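Wanted: Late Starters for the Holloway Evening School, Fall Term
Posted 7 August 2019

Let me get the bad part over with. You will be terrible at this, at least through the first month, and you will be terrible in front of other people who are also terrible. If that sounds worse than another evening with the television, stop reading and enjoy your show.

Still with us? Good.

The Holloway Evening School in Hernport is looking for 23 adults over the age of 60 to take up something they have never done before and keep at it from September until the week before Christmas. We call the program Unen. The name came up at a planning meeting in July and the person who suggested it has since declined to tell us what it means.

You pick one subject from the list: cello, Portuguese, tap, bookbinding, bread, basic algebra, or drawing from life. (Yes, there is a model. Yes, the room is heated.) "Never done before" has some give in it. Two piano lessons in second grade do not disqualify you from the cello. Forty years as a baker does disqualify you from bread, and we will find out, because Hernport is small.

Classes meet twice a week at 6:30 in the evening for an hour and a half. We ask you to practice at home on the other days. We know what that means in practice -- we were all students once -- but we ask anyway.

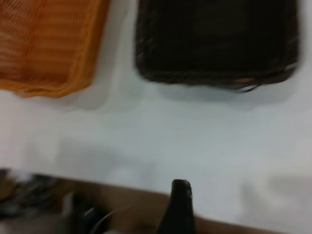

There is no fee. Instruments are on loan for the term, and so are tap shoes, in most sizes. Books and supplies come out of a grant of $3863, a number that tells you something about the quality of the cellos. We do take a deposit of $100 on anything with strings, and you get it back when the thing comes home in one piece.

What we want from you, besides showing up: a page in a notebook each week on how it's going. Spelling doesn't count. Complaining is allowed and makes for better reading. Agnes Vik, who runs the program and teaches the algebra, will use the notebooks to plan next year, and won't quote a word without asking you first.

There will be a recital in December. We tried leaving it out one year and the students put one on themselves in the parking lot, so now it's official. Bookbinders and bakers bring a table's worth of work. The algebra people have in the past done a short skit. You don't have to take part, but you do have to clap.

You do not need talent, good knees (except for tap), a computer, or the approval of your children. You do need a ride home after eight, as the Govlow bus quits at 7:40 and has shown no interest in our schedule.

To apply, write us a letter. One side of one sheet is plenty. Tell us which subject you want, which one you'd take if that one is full, and who told you that you couldn't do it. First names only on that last part, please.

Send it to Blažena Šimko, Holloway Evening School, P.O. Box 1327, Hernport, or drop it through the slot in the side door. The front slot is painted shut. Letters are read in the order they arrive, and cello fills up first every time, for reasons our cello teacher would also like to understand.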